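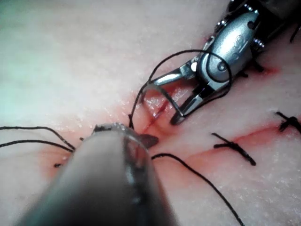

28/08/2022

Right, a thread about the bins in Vornlow, as I've been muttering about them to the cat all week and she's had enough.

1/ The council wants to bring in a separate food waste caddy for every household from October. Little one for the kitchen, bigger one for outside with a locking lid. I'm all for it! We chuck out a shocking amount of peelings in this house and it all goes in with the general rubbish.

2/ What I'm less keen on is the leaflet. It's 13 pages long. Thirteen! For potato peelings! Teabags get their own page and I still don't know if mine can go in.

3/ I rang up to ask and was on hold for 17 minutes. Lovely chap when I got through, very patient, but he had to go and check and then we got cut off. So the teabags remain a mystery. 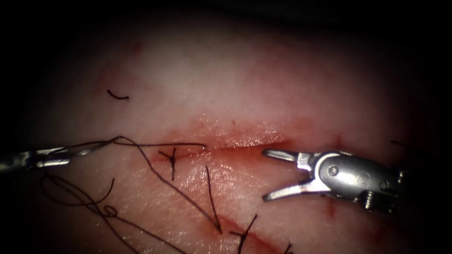
4/ Anyway, my sister's lot over in Ilmont have had theirs since last year and she swears by lining the caddy with newspaper. No smell, she says, even in that hot spell – although she does rinse hers out every other day and I know full well I won't.

5/ The bit I really want people to look at is the collection days. Plattner Road and everything behind it gets a weekly pick-up, but the flats at Trurska Court are down for every 2 weeks. Fortnightly food waste, in flats, with one shared bin store. In summer. Come on.

6/ I used to live in those flats (top floor, no lift, happy days) and the bin store was grim enough with just the ordinary rubbish. If people can't bear to open the door they'll go back to putting everything in the black bags, and I wouldn't blame them.
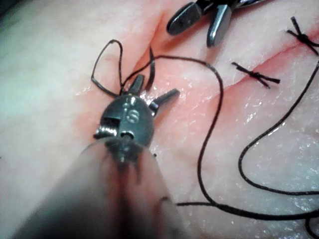

7/ HOW TO MOAN PROPERLY: there's a comments form on the council website, under Recycling and then Have Your Say. Took me 2 goes as it logged me out the first time, so write your bit somewhere else and paste it in.

8/ You can pick up a paper form at the library as well if you'd rather. They're by the large print books. And if anyone does get a straight answer on teabags, please please tell me.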